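Tidero Desk Clutter Kit
From Harahap, for labs working on grasping and tidying
Updated Feb 1, 2021

If you have ever tried to repeat a grasping result from another lab, you know how the afternoon goes (their cups are taller, their table is darker, and half of their boxes stopped being sold years ago!). Tidero is our attempt to make that easier. It grew out of the Brerkach study, which looked at how well an arm can learn to sort a messy desk when the mess is made of plain household things, and we now pack the same kinds of objects for anyone who would like to run the method at home.

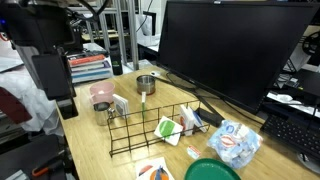

Wire basket, small cartons and a bag of wrapped packets on the desk, with the monitor left in place.

The study ran 181 trials over 7 desk layouts, and the arm finished more than 70 percent of them without help. Thin packets lying flat were the hardest by a good margin, and shiny steel gave the depth readings some trouble too, so please don't be discouraged if your first runs look a bit rough.
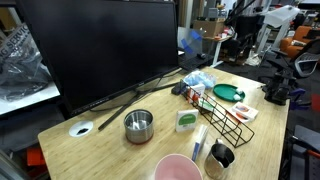

We like to leave the everyday things where they are, monitor and cables included, and we'd gently ask you to do the same when you report numbers. The layout cards tell you where each item starts, and the Rallo scoring sheet gives one point for a clean pick and 2 for a pick and place. 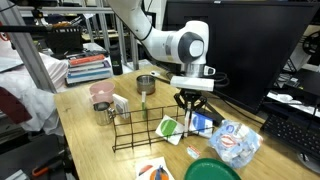

Two-fingered gripper over an upright carton, wire rack alongside.

Kits ship flat with refills for the cartons, which do get crushed. The next batch goes out in April.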